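Search this site Search

Grirkgate Workshop: Gallery

Added 12 February 2026. 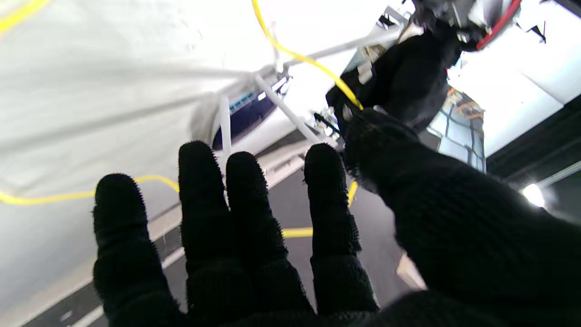

We began the refit in September, and the room is now in use on weekdays. Jui-lin Man drew up the layout and has kept a record of the work as it went along. The room takes 12 people, and bookings go through the Flultwood office.

The second set, from the store next door, will be added when the shelving is finished. Prints can be ordered from the office at the usual price. Please give the gallery title when you write.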